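Pre-run checklist, arm cell, shared shop (bay 2)
Filled in by: Doğukan Erdem
Second check: Tuncay Ersoy
Time: 7:40 pm, August
Build: Curkix arm, Duman hand, sim run on Clarer before anything moves for real

POWER AND STOP
1. E-stop latches, needs a twist to release. OK
2. Breaker labeled. OK, label peeling again, bring tape
3. Supply fuse matches the sheet. OK
4. Cable slack at elbow, full sweep. FAIL first time, rerouted, OK now. Zip tie still too close to the joint, Tuncay pls look

SIM PASS (do this BEFORE power to the joints)
5. Config loaded is 361, not the old one. OK
6. Step cap set to 3000. OK
7. Fingers open on approach, teal part sits between them. OK
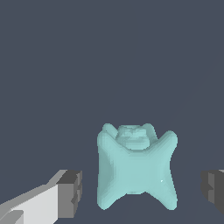 Left the approach speed at the low setting. Don't bump it up untill the real hand has done a slow pass with no part. Last month we skipped that and chewed up a fingertip pad.

8. Hand lined up over part, wrist straight. Left-right looks a bit off to me, part is more under the left side of the housing. Not a stop item, note the offset and rerun
9. Nothing else on the surface in the scene file. OK 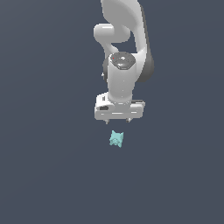 PART POSE
10. Part loads without falling thru the floor. OK after Fistix mesh fix
11. Tilted pose, fingers open. Part is up above both tips, clear of them. Comment: check the spawn height, want it written down either way
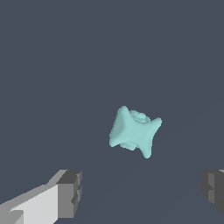 Saved the log as 1682. If you rerun, save under a new number, do not overwrite, I still need the joint values out of that one.

12. Joint limits in sim same as on the real arm. NOT DONE, ran out of time
13. Collision check on for the fingers. OK

BEFORE REAL POWER
14. Floor tape clear, stools out. OK
15. Glasses on, both people
16. One person on the stop, hands off the laptop
17. Base bolts, all torqued. One was finger tight!! Redone, marked w/ paint pen

Status: HOLD. No real run till 12 is done and Tuncay signs off on 4.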